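The White Bin Problem

At Skovham, the small perception team has spent most of the spring on a question that sounds too simple for grown engineers: where does a white bin end and a white table begin?

Natalie Garside writes the software that finds the rim. Her first version looked for edges in the color picture, and on a pale surface it lost the near wall again and again. "For the program, the shadow was a better bin than the bin," she told me. 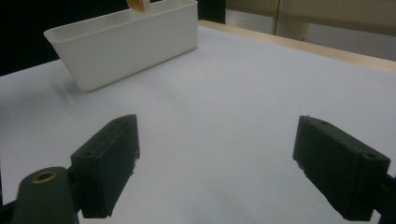 Her second version, called Rebane, does not trust a single view. It keeps a guess of the bin's pose and corrects it as the fingers come closer, up to 12 times per second. The team tested it on 2,831 recorded approaches, and 300 of them still ended with the wrong corner.

Terence Bainbridge, who works on the planner, wants these failures to arrive with a warning. If Rebane is unsure, the planner should slow down and choose a wider path over the rim. At present it receives only a position, without any measure of doubt.

They plan to change this in version 3. Garside has already written the new message format, and Bainbridge has already sent it back with comments.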